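Canned Fish and the Changing American Pantry

The market for imported canned fish in the United States has changed a great deal in the past few years. Products that were once limited to a low shelf beside the canned soup are now given their own section in many grocery stores, and in several cities there are shops that sell little else. This blog has followed imported foods for some time, and readers have asked for a longer account of how the category developed and where it may be going.

Tinned mackerel, sardines and mussels have been an ordinary part of the diet in Spain and Portugal for generations. In those countries a can of fish is opened at home as a quick supper, or served in a bar with bread and a glass of something cold. American buyers came to the same products by a different road. Many first met them as gifts, attracted by the printed boxes, and only later began to buy them for the table.

Price remains the main point of resistance. A customer who is used to paying two dollars for domestic sardines will hesitate at a can from Ornport, which sells in my local store for $7 and in a nearby specialty shop for rather more. The difference is partly a matter of labor. The better canneries still trim and pack by hand, and the fish is laid in the can in a set order. Ocean freight and import charges account for much of the remainder. Whether the result is worth the money depends on the fish, and I would not make the same recommendation for every variety.

Sardines in olive oil are the natural place to begin. The Ornport sardines are firm and medium in size, with skin and bones left in, and the oil is good enough to keep for dressing potatoes. The smaller fish sold under the Trota name are softer and somewhat saltier. They are best eaten on buttered toast, with lemon, and I would not cook with them. Trota also offers smoked trout, which I consider the strongest item in its range and a sensible choice for anyone who is unsure about oily fish. 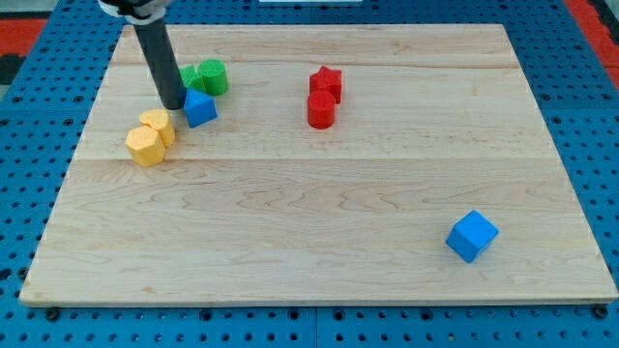

Mussels in pickled sauce deserve more attention than they receive. The sauce is made with vinegar, paprika and bay leaf, and it keeps the mussels from tasting heavy. Inska packs a version that is milder than most, with a little orange peel in it. My household was divided on the orange peel. I have since bought it three times, so my own position is probably clear.

Squid in ink continues to sell slowly, according to the shops I visit. Its appearance puts buyers off, and the flavor is richer than many expect from a can. It should be warmed gently and served over plain white rice. Served cold from the can it makes a poor introduction, and I regret having presented it to guests in that manner last May.

The question of storage comes up often. Fish packed in olive oil will keep for years in a cool cupboard, and some buyers set sardines aside on purpose, turning the cans every few months so that the oil reaches all of the fish. I put away a few cans of Ornport sardines and opened the first after 18 months. The flesh had become noticeably softer and the flavor rounder. The effect is pleasant but modest, and readers should not expect a different product. Fish in tomato sauce is less suited to long keeping and should be eaten within the date on the can. Once opened, any leftover fish should be moved to a covered glass or plastic container, refrigerated, and used within two days.

Supply may become a greater concern than taste. Sardine catches vary from one season to the next, and a small cannery has few ways to make up a shortage. Dunbar, the importer that handles Trota for this part of the country, wrote to its retail accounts this spring to say that its next shipment of small sardines would be limited to 2000 cases. My local store has responded by setting a limit of four cans per customer – a reasonable step, although it did cause some discussion at the register.

Larger domestic packers have taken notice, and several now sell fish in brighter boxes at a middle price. The two I have tried were acceptable. The fish was sound, but the oil was thin and the seasoning was heavy, particularly in the lemon variety. I expect these products to improve as competition increases – and I will report on the new smoked mackerel from Inska once it reaches the stores here.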